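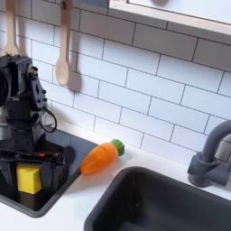
Fereshteh Moradi
キッチンの壁タイル、目地の色で二週間悩んでます。タイル自体は白のサブウェイで決まり、Zamaniに発注済みで473枚。問題は目地だけ! 白だと汚れそうだし、濃い色だと線がうるさくならないか心配で。ままごとキッチンの壁がちょうど白いつやありタイルのずらし貼りに濃い色の細い目地なんですが、見てると意外とすっきりしてるんですよね。木のスプーンが吊ってあるのもかわいい(うちもコンロ横にバーを付ける予定です)。でもおもちゃの大きさだから良く見えるだけかも…。実際に濃い目地にした方、後悔してませんか? 工事は11月の予定で、色の返事は月曜までと言われてます。

Pejman Ghasemi
うちは濃いグレーにして4年目です。後悔はなし。油はねは本当に目立たないです。ただ、白っぽい水あかは逆に出ますよ。シンクの後ろだけ線がぼやっと白くなってきて、たまにクエン酸で拭いてます。あと職人さんの腕がもろに出ます。線が曲がってると毎日目に入るので、そこはケチらないほうがいいです。

Fereshteh Moradi
ありがとうございます! 水あかは考えてなかったです。シンクの後ろもタイルにするつもりだったので悩みが増えました(笑)。ちなみに目地の幅は2ミリにするつもりで、もっと太いほうが味があると言われたけど、濃い色で太いのは怖くて。レンジフードも濃いグレーなので、目地の色をそれに寄せるか、少し明るくするかで迷ってます。

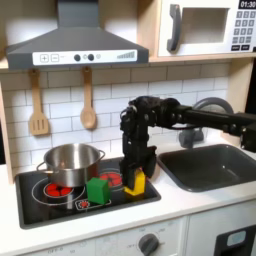 Roya Tehrani
フードに合わせるのは反対です。フードはそのうち買い替えるけど、目地はそう簡単に替えられないですよ。合わせるなら床か天板じゃないですか。私は白いタイルに薄いグレーの目地で、これがいちばん無難でした。面白みはないけど、飽きもしないです。

Pejman Ghasemi
薄いグレーは汚れ方が中途半端じゃない? 前の部屋がそれだったけど、コンロの後ろだけ茶色くなって結局気になりました。

Roya Tehrani
それは保護剤を塗ってなかったからでは。うちはWakeoを半年ごとに塗っていて、コンロの後ろもほとんど色が変わってません。近所で1038円でした。

Pejman Ghasemi
半年ごとに塗るのが面倒だから濃い色にしたんですよ! まあ、まめな人なら薄いグレーもありだと思います。

Valdis Avotiņš
横から失礼します。色見本の小さいチップで決めるのはやめたほうがいいです。目地材は乾くと明るくなるものが多くて、うちは「チャコール」を頼んだのに仕上がりはただのグレーでした。余ったタイルを板に何枚か貼って、実際に目地を詰めてもらって、朝と夜の照明の下で見るのがおすすめ。それと、ずらし貼りは半分ずらしか三分の一ずらしかでも線の見え方がかなり違います。

Fereshteh Moradi
試し貼り、さっそく頼んでみました。板に濃いグレーと薄いグレーを半分ずつやってくれるそうです。Royaさんの「フードは買い替える」には夫が深くうなずいてました。今のところ気持ちは濃いグレー七割です。
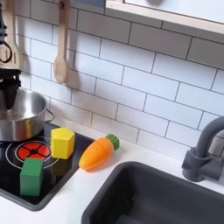 残りの三割は掃除のことです。うちは揚げ物が多いのでコンロの後ろは濃い色がいいんだけど、シンク側は水あかが怖い。途中で目地の色を変えるのって変ですかね? 一枚の壁なので角で切り替えるわけにもいかず。シンクの後ろだけタイルをやめて塗装という案も夫から出ましたが、それはそれで拭きにくそうで。

Roya Tehrani
途中で変えるのは変だと思います、正直に言うと。それなら全部濃い色にして、水あかはこまめに拭くほうがまだいいです。

Santosh Upadhyay
Korkcombeのマンションで色の切り替えをやりました。冷蔵庫の陰になる位置で替えたので気づかれたことはないです。ただ見積もりでは別作業扱いになったので、先に聞いておいたほうがいいですよ。あと目地材は少し余分にもらって保管してください。数年後に欠けたところを直そうとしたら、同じ色がもう廃番でした。

Fereshteh Moradi
廃番は盲点でした! 余りをもらえるか聞いてみます。冷蔵庫は反対側の壁なので、切り替えは諦めます。試し貼りの板は土曜に届くので、朝と夜に見てからまた書きますね。

Pejman Ghasemi
板は濡らした状態でも見ておくといいですよ。濃い目地は水がかかるとほぼ黒に見えます。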